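Rail pass or single tickets for a week in the Netherlands and Belgium?

Posted by Sanne Van den Broek in Trip Planning > Trains and Transit

My sister and I are going over in April for 7 nights. We land in Amsterdam in the morning and fly home out of Brussels. So far the plan is three nights in Amsterdam, two in Utrecht and two in Ghent, with a day trip to Delft and another to Bruges. We're both over 40, so no youth prices.

Everyone in my family keeps telling me to buy a rail pass. I added it up and I can't make it work. Most of these train rides are under an hour. The only long one is Utrecht to Ghent, and even that doesn't look bad if we go the slow way with a change in Antwerp. Am I missing something? Do I need to book any of these ahead? And is it a problem to have a big suitcase on a regular train there? We also don't know whether to do Delft from Amsterdam or from Utrecht.

One more thing. My sister walks with a cane and can't do long flights of stairs, so tight connections worry me.
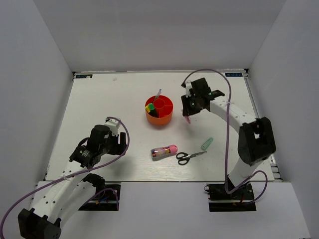
We're fine with leaving early if it makes the day easier. We'd like to stay off the trains at rush hour, and we don't care about first class unless it gets us a seat.

Fadi Karam
Member, 660 posts

You aren't missing anything. A pass pays off when you take long rides on a lot of different days. You have one medium ride and a handful of short ones, so buy singles.

Inside the Netherlands you don't book regular trains. The price is the same whether you buy it a month ahead or on the platform, and the ticket isn't tied to a certain train. You can also tap in and out with a contactless bank card. Each person needs her own card, and you have to tap out with the same one you tapped in with. If your sister taps in with a card and out with her phone, the system may treat that as two trips. Fix that in your heads before you go, it catches a lot of visitors.

For Utrecht to Ghent, look it up as one trip and then look at it split into pieces. Check both, because the cheaper one changes. Don't forget that you can't tap a bank card all the way across the border. Get a real ticket for that day.

Delft from either city is fine. I would do it from Amsterdam on your second full day, when you're over the jet lag.

Suitcases: there are racks by the doors on some trains and space between the seat backs. Regular trains have no weigh-in and no bag fee. On the double-deckers, stay on the entry level if you can, since the seats are up or down a few steps.
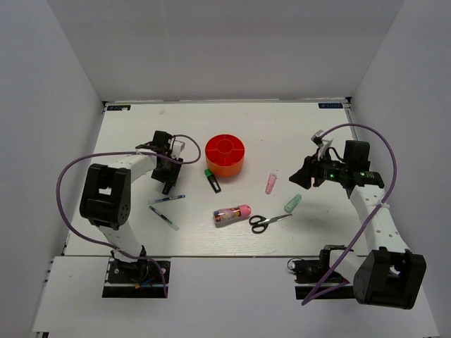 Grudusar Travel Community -- Low Countries Desk

Rainer Oltmanns
Desk helper

Fadi covered the tickets. I'll add the part about the stairs.

The big stations have elevators, but they are often at one end of the platform, and the train may stop so that you get off at the other end. Leave yourselves at least 20 minutes for the change in Antwerp. Antwerp Central has tracks on several levels, and going from one to another takes longer than you'd think from the timetable. If the planner gives you a connection of 7 minutes, skip it and take the next one. You can set a longer transfer time in most planners, usually under "options" or "more."

There is free help getting on and off trains in both countries. You have to ask for it ahead of time, and the notice needed is different in each country and at some stations, so read the page for each railroad. Do it for the Utrecht to Ghent day even if you don't bother on the other days.

Ghent has two stations. You most likely want Sint-Pieters, which is south of the center, and then a tram into town. The station has been under construction in parts for years, so check which elevators are running the week you go.

For rush hour, avoid trains before 9 in the morning and from 4 to 6:30 in the afternoon. Monday is a good day for museums in some towns and a bad one in others -- look before you pick your Bruges day.

Fares Qaisi

just get the pass, its easier and you dont have to think about it. we had one for italy and used it every day

Sanne Van den Broek
Original poster

Thanks, all. Singles it is. I changed our Antwerp connection to one with 35 minutes and my sister is happier already. I'll write to the railroads about the help with boarding this week. Fares, I think Italy is a different case with the longer rides, but thank you.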